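Chapter 6
Taking It Apart, Putting It Back
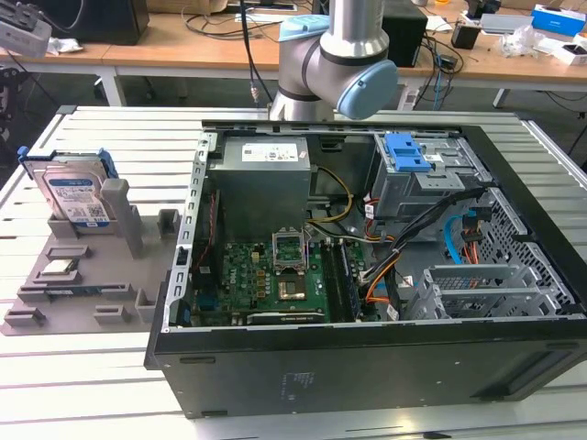 Fig. 6.1 Desktop tower on its side with the side panel off. Drive, CPU and memory module in the tray at left.

What you need for this chapter: one old tower, a screwdriver, a tray, a clear table. Two hours if you've done it before. More like an afternoon if you haven't.

Chapters 1 to 5 were names and numbers. Now hands. By the end you should be able to open a desktop, take out the drive, the memory and the processor, put all three back, and say out loud what each one plugs into.

Before anything else – power off at the wall. Cord out of the back. Press the front button once with the cord out. Wait. Touch bare metal on the case before you touch a board. Do this every time, even for a "quick look." Viorica Ivanov taught the repair course at Karam for years and failed people on this step alone.

Lay it down

Work with the tower flat on its side, open side up. Upright is fine for dusting. For anything else it's a pain – parts fall, cards hang off their slots, you're reaching in sideways. Flat, gravity is helping.

Get your bearings first. Find the power supply, the big box in a corner with a printed label. In Fig. 6.1 it's upper left. The motherboard is the green board below it. Drive cage is the metal box over on the other side, with the blue latch. Layouts differ from maker to maker, so don't learn this one by heart. Learn the shapes.

Cables

Most beginners get stuck here, not on the chips. An open case looks like a plate of noodles. Take a picture with your phone before you unplug a single thing. Then a second one from the other end.

Two kinds matter right now:

Power. Bundles of colored wires coming from the supply. Wide plugs, often stiff. Squeeze the clip if there is one, pull on the plug, never on the wires.

Data. The thin flat ones, like the light blue SATA cable on the right of the figure. Small L-shaped plug. Goes in one way only. If you are pushing hard, it's upside down.

Don't trust color. Blue in one machine, red in the next, it means nothing. Follow the cable end to end with a finger.

The tray

Every part you take out gets its own place. Same place each time. The tray in the figure has a slot for the drive to stand up in, a holder for the CPU and a long slot for memory. You can do the same with a muffin tin or an egg carton. What you can't do is pile parts on the bench and hope. Settimio Grasso, who checked the exercises in this book, once spent most of an October weekend looking for a screw that was under his own elbow.

Screws go in a lidded cup, sorted by length. Case screws and drive screws look alike and are not.

Drive rails

Look at the drive in the tray and you'll see blue plastic along the top. Those are rails. Some cases use them instead of screws: rails on the drive, drive slides in the cage, click. Leave the rails on when you take a drive out. If you swap in a new drive, move the rails over to it first. People forget, then wonder why the new one rattles about.

The socket

The silver lid standing up near the middle of the board is the retention lid for the CPU. Lid up, socket open. Do not put fingers, tools or a sleeve anywhere near an open socket. On many boards the pins are in there and they bend if you look at them wrong. Hold a CPU by the edges only. Match the corner mark on the chip to the mark on the socket, lower it straight down, no sliding. It should drop in with no force at all. Then the lid, then the lever.

Memory is more forgiving. Line up the notch, press both ends evenly untill the clips close.

Words to know

bezel – the plastic front of the case
drive cage – metal frame that holds the drives
retention lid – hinged metal cover that keeps the CPU down
rail – strip that lets a drive slide in and lock
expansion card – a board that plugs into the motherboard, for video, sound, network and so on

Warm-up

1. Open your practice tower and point to each item in the list above. Have a partner check.
2. Trace one data cable and one power cable from end to end. Write down both ends.
3. Take out the drive. Put it back. Do it again with out looking at your notes.

Section 6.1 starts with the drive, it's the easiest win.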